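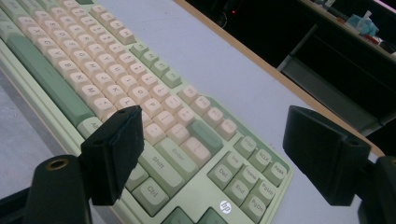
**Lulside Popular Music Archive List: Digest, Vol. 18, Issue 40**

**From:** Sigrún Kragh, Archive Office, Lulside
**To:** Members of the list
**Subject:** Re: Norðdahl package tour: running orders, billing and the second-house recordings
**Date:** October 2026

Dear colleagues,

I am replying on the list to Dagný Østergaard's message, which is quoted below with her permission. Several members have written to the office separately on the same points, and it is better that everyone should have the same reply. I have answered her paragraphs in the order in which she put them.

> Dear Sigrún, dear all,
>
> I have been working through the Norðdahl boxes for the regional touring chapter and have reached the point at which I need guidance from the archive before I can go any further.
>
> The printed programme for the spring package tour gives one bill for the whole run. It has the resident orchestra opening, then the vocal group, the comedian, the instrumental quartet and, after the interval, the girl singer and the headliner. The stage manager's running sheets do not agree with this. On the sheets for the second week the quartet is closing the first half at both houses, and from the Thursday onwards the vocal group has vanished altogether. The local newspaper notices follow the programme, but I suspect that the reviewers left early or wrote from the printed bill. Which source does the archive wish us to follow when we enter a performance in the catalogue?

The archive's practice is to follow the running sheet for what was performed and the printed programme for what was advertised. The two are entered separately. Taledix has had a field for each since the May revision, and they are labelled "Bill as printed" and "Bill as given". Contributors should complete both wherever both sources survive. If there is no running sheet, "Bill as given" should be left blank. It should not be filled in from the programme, as this has caused a good deal of trouble in the entries for the seaside seasons, where we can no longer tell which performances were ever checked.

On the newspaper notices, I share Dagný's doubts. The notice of the opening night praises the headliner's closing number by title, and the running sheet shows that the song had been dropped after the afternoon rehearsal. A notice may be cited in the remarks, with the name of the paper and the page, but it is not sufficient evidence of a performance when a house document says otherwise.

As to the vocal group, I can offer a little more. The tour manager's letters, which are in the correspondence series and not with the running sheets, contain a short exchange with the group's agent about a cancelled engagement. The agent writes of "the boys' other obligations". The manager's reply is brief and mentions the return of a fee. Neither letter says what the obligations were. I would ask members not to enter a reason for the withdrawal until something firmer is found. The story that the group left over the order of the bill appears in print for the first time many years afterwards, in a souvenir brochure, and the brochure gives no source.

> My second question is about the size of type on the posters. The agreement for the tour, of which we hold a carbon copy, sets out that the girl singer was to have lettering not less than 25 per cent of the height of the headliner's. On the Lulside poster she has a good deal less than that, and on the Norðdahl poster she is level with the comedian. Is it worth recording this? I am aware that the catalogue was never meant for questions of lettering, but billing was plainly a matter of real importance to those concerned, and there are letters about it.

It is worth recording. The committee that drew up the catalogue rules did not provide for it, and there is at present no separate field, but the physical description may carry a sentence on the relative size of names where a contract or letter shows that it was in dispute. Please measure the height of the capitals, in millimetres, from the original sheet. Measurements taken from the reference photographs are not reliable, as the larger posters were photographed in sections.

I should add that the carbon copy is unsigned. The printer's order for the Norðdahl poster is earlier than the date typed at the head of the agreement, and it is possible that the poster was set before the terms were settled. That would account for the lettering without any ill will on the part of the management. Dagný may wish to say so in the chapter, with suitable caution.

> Thirdly, the recordings. The list of holdings speaks of 2 reels from the second house on the Saturday, made from the side of the stage for Grollomard with a view to a long-playing record which was never issued. I have been supplied with a listening copy of the first reel only. It ends part of the way through the quartet's second number. May I ask whether the other reel can be heard, and whether any of the material may be quoted or played at the spring meeting?

The second reel exists and is in the cold store. It has not been transferred. When it was last inspected the conservator noted shedding along one edge and advised against playing it on the office machine. It has been placed on the list for outside treatment, and I regret that I cannot give a date. Members who have an interest in the second half of the show are asked to write to the office, as evidence of demand does assist when the order of work is decided.

The box for the second reel carries a pencilled list of titles in the engineer's hand. I have transcribed it below for the use of the list. Spelling and punctuation are as they stand.

- Orch. – play on
- Girl – "Lantern Street"
- Girl – "Never a Letter" (false start, keep both)
- Patter, do not use
- Headliner – medley, level high
- Headliner – "Ask Me Saturday"
- Company – finale & Queen

Members will see that the headliner has only two entries before the finale. The running sheet gives him four. Either the list is incomplete or the tape was stopped, and the matter will have to wait for the transfer.

With regard to quotation and public playing, the position is as follows. The archive owns the reels as objects. It does not own the rights in the performances, and the Grollomard papers that came to us with them do not include any signed release. A listening copy may be used for private study. Extracts may not be played at the meeting, placed on a website or sent to third parties. Members may describe what they hear in their own words, and may give timings and titles. Lyrics should not be quoted beyond a line.

I know that this will disappoint those who had hoped to hear the quartet at the spring meeting. The office has written to the successors of the label and will report to the list when there is an answer.

> Lastly, I have in my care a folder of letters from a former member of the resident orchestra, a second trombone, who kept every pay slip and most of his hotel bills. The family would like the papers to come to Lulside but would prefer to keep the photographs. Would the archive accept the folder on those terms?
>
> With kind regards,
> Dagný Østergaard

The archive would be glad to accept it. A deposit need not be complete, and we should be happy to copy the photographs and return them if the family were willing. The pay slips are of particular interest. We have almost nothing on the terms under which the orchestra was engaged, apart from one letter in which a saxophonist complains that the Sunday travelling allowance had been withheld, and the players' names are not given in the programme at all. If the slips show dates and places, they may allow us to settle where the company was in the days between the Norðdahl and Lulside engagements, for which we have no running sheets.

Would Dagný kindly ask the family not to remove staples, pins or clips, and to leave the papers in whatever order they are now in? The deposit form may be had from the office. It should be signed by the person who owns the papers, and one copy will be returned for the family to keep.

**Other matters for members**

The reading room will be closed for two days while the poster cabinets are moved to the ground floor. The dates will be sent to those who hold a current ticket. Posters cannot be produced in that week, but programmes and correspondence may be ordered as usual on the remaining days.

Members who enter records in Taledix are reminded that the name of a touring company should be given as it appears on the contract. "The Norðdahl Show", "The Norðdahl Parade" and "Norðdahl's Big Night" are at present entered as three companies. They were one. Please do not merge the records yourselves. Send the reference numbers to me and they will be dealt with together.

There remains the matter of the theatre's own prompt book, which was lent for an exhibition and has a label from the framer on its back board but no note of its return. If any member took notes from it before the loan, or photographed the lighting plot for the second half, the office would be grateful for a copy.

Replies to any of these points should be sent to the list under the present subject line. Enquiries concerning the deposit of papers should come to me directly.

Yours sincerely,

Sigrún Kragh
Archive Office, Lulside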